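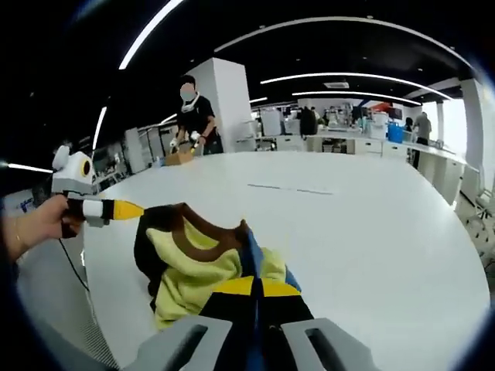 Posted by hgnam (Han-gyeol Nam), Tue 4 July, 8:12 am
Forum: Neighborhood & Community > Recognition

The Fladarska bridge plaque lists the people who ran the ferry during the December flood. It names the boat owners only. The deckhands and the two women who kept the radio log are missing. I want to petition for a second plaque. The town requires 373 signatures.

telleter
A replacement plate in cast bronze was quoted at $4,000 last year. Who pays?

hgnam
Donations. Etched steel would be cheaper.

clarum42
I disagree with the premise. My uncle was a deckhand that week and turned down an interview. Some of them do not want their names on a bridge. Get written consent first.

telleter
Agreed on consent. The radio log itself is at the library, box 42, and it has full names for both shifts.

hgnam
Consent is reasonable for the living. For the others I would ask next of kin.

clarum42
Next of kin will not agree with each other. Mine don't.

wang_r
Put up the count of crew and the dates, no names. Same space, no permissions needed.

hgnam
That repeats the current problem. I'll draft the consent form and post it in this thread.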